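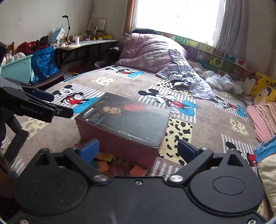
A shoebox on the bed, one corner of it toward us.

Blog > Foreign Affairs > Aid

So the government is sending another package to Wulalgate. The announcement went up a little after 9 p.m., and by breakfast every site I read had the same four paragraphs, with the same unnamed officials "signaling" the same "deeper commitment."

I'd like to know what's in it. The statement mentions 300 radios, 2000 medical kits and "related support." Related to what? The last package, back in September, promised 860 water filters, and the only delivery report I could find counts 137 at the depot in Jultbridge. Maybe the rest got there later. If so, you'd think somebody would want to brag about it.

I'm not against helping. I was for the first round, and I said so on this blog. But the word "nonlethal" is doing a lot of work – a radio is as useful to a man with a rifle as it is to a nurse. The ministry says the Falcão agreement covers who gets what. I've read the public part of it, all six pages, and it says recipients will be "vetted as appropriate."

There's a hearing next month. I'll watch it, and I expect to hear "deeper commitment" again before anyone gets to the filters.

Recent posts
Who reads the Jemurer reports?
Six pages on Falcão
Sanctions, again

Back to top | Contact | All rights reserved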